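# Limpeza e manutenção de pisos de mármore polido em edifícios escolares

Relatório de projeto, grupo 5
Autoras: Chunhua Wan, Yufang Tan, Yuzhen Xiong
Orientação: Kathleen Tierney

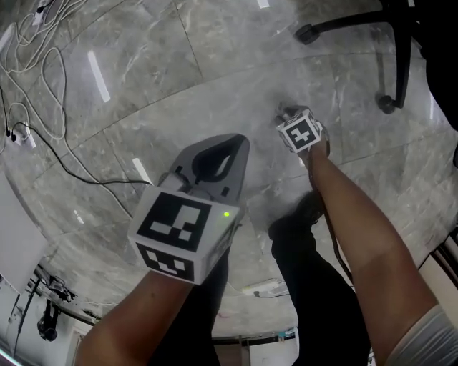
O mármore é uma rocha calcária, sensível a ácidos e riscável por grãos de areia. Em edifícios com muita circulação perde o brilho primeiro nas entradas e nos corredores, e só depois nas salas. O nosso projeto comparou duas rotinas de limpeza no piso do bloco Bostach, revestido a mármore cinzento polido. A fotografia mostra um piso desse género, cinzento e polido, visto de cima, à distância a que o vê uma pessoa que olha para os próprios pés. Foi dessa altura que fizemos a inspeção visual em todas as zonas, antes de passar às medições de brilho.

## 1. Objetivo

Pretendíamos saber se a lavagem diária com detergente neutro conserva melhor o brilho do que a lavagem com o produto multiusos que a escola comprava até dezembro. O segundo objetivo era escrever uma instrução de trabalho curta para a equipa de limpeza.

## 2. Zonas estudadas

Escolhemos duas zonas com uso parecido:

- **Zona A:** corredor junto à sala 213, com saída para o pátio.
- **Zona B:** corredor paralelo, do lado da biblioteca, também com saída para o pátio.

As duas zonas têm o mesmo revestimento, segundo a ficha de obra. A Zona B recebe mais luz direta à tarde, o que dificulta a avaliação a olho nu. Por esse motivo, a inspeção visual foi feita sempre de manhã, antes das aulas.

## 3. Materiais

| Material | Zona A | Zona B |
|---|---|---|
| Detergente | Ullov, neutro | Gastimov, multiusos |
| Mopa | microfibra plana | microfibra plana |
| Água por lavagem | 5 litros | 5 litros |
| Pré-limpeza | mopa seca | mopa seca |

O medidor de brilho, da marca Bakker, foi emprestado pelo laboratório de materiais. Antes de cada sessão foi verificado com a placa de referência que vem na caixa.

## 4. Procedimento

Cada zona foi primeiro varrida com mopa seca, para retirar a areia, e depois lavada com a mopa bem torcida. A passagem fez-se em faixas paralelas à parede, a começar pelo fundo do corredor. No fim, o piso foi seco com um pano limpo.

Na Zona A o detergente foi diluído conforme o rótulo. Na Zona B mantivemos a dose que a equipa já usava, ligeiramente superior à recomendada. Decidimos não a corrigir, para que a comparação refletisse a prática anterior. A orientadora chamou a atenção para esta diferença na revisão intermédia e concordamos que limita as conclusões.

As medições foram feitas com o piso seco, sempre nos mesmos pontos, marcados com fita adesiva no rodapé. Uma das fitas caiu durante o período de ensaio e o ponto foi recolocado a partir do desenho da planta.

## 5. Resultados

Na Zona A o brilho manteve-se estável ao longo do ensaio. Na Zona B desceu, sobretudo nos pontos mais próximos da porta do pátio. A inspeção visual apontou no mesmo sentido: na Zona B via-se um véu esbranquiçado com luz rasante, que saiu em parte depois de uma lavagem só com água. Interpretamos esse véu como resíduo de detergente e não como desgaste da pedra.

Os riscos finos junto às portas apareceram nas duas zonas. A causa provável é a areia trazida do pátio, e a escolha do detergente não os evita.

## 6. Custos

O orçamento do projeto era de 900 yuans. A maior parte foi gasta em mopas e panos. O polimento mecânico de um só corredor foi orçado em 3000 yuans por uma empresa consultada por Baoshan Qiu, do serviço de instalações. Não foi realizado.

## 7. Instrução de trabalho proposta

1. Retirar a areia com mopa seca.
2. Diluir o detergente neutro na dose do rótulo.
3. Lavar com a mopa bem torcida, do fundo para a saída.
4. Secar com pano limpo.
5. Limpar de imediato derrames de sumo, café ou vinagre.

Não devem ser usados produtos anticalcário nem esfregões abrasivos.

## 8. Limitações e trabalho futuro

O ensaio decorreu num período curto e apenas em dois corredores. A dose na Zona B não era a do rótulo, pelo que não separámos o efeito do produto do efeito da quantidade. Falta repetir o ensaio com doses corretas nas duas zonas e com um tapete de entrada na porta do pátio. O serviço de instalações já pediu o tapete, mas à data de entrega deste relatório ainda não tinha chegado.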